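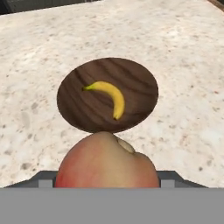 Simulated kitchen counter: fruit in the gripper, banana on the plate.

Forum > Kitchen Automation > Buying and Budgeting

Which arm should I budget for, and how much for the extras?
Posted Wednesday, July 23, 2025 by Clotilde Courtois

Hi all! I've been playing with a simulated kitchen at home for months and I finally want to buy a real arm (just one, my garage is tiny). In the sim I'm doing easy counter stuff, picking up fruit and putting it down, and then the harder job of getting into a tall cabinet.
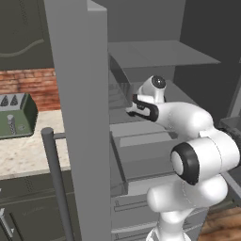
So reach matters to me a lot, and so does how bulky the wrist and fingers are once they're under a shelf. I'm torn between a used Nuvau and a new Tristton. The Nuvau is cheaper but has no warranty. I've also put aside $1000 for everything that isn't the arm: table, spare fingers, cables, a stop button. Is that enough, or am I kidding myself?

Noémie Picard
Depends on the table! I spent most of mine on the table, and I'd do it again, my first one wobbled every time the arm swung out. Before you pick an arm, swap both models into your sim and run the cabinet job with each one. Mine looked fine on the spec sheet and then the elbow kept bumping the door, so I had to move the base back 4 inches. Also get the seller to put shipping in writing. Mahasneh quoted me 27 days and I planned a whole vacation week around it (it came in March, long after). I'd hold back 30 percent of the extras money and not touch it until the arm is bolted down.

firnoser_fan
get the new one. warranty

Related threads
Used Nuvau, what to check before paying
Firnoser soft fingers for fruit
Bench or floor mount in a small garage?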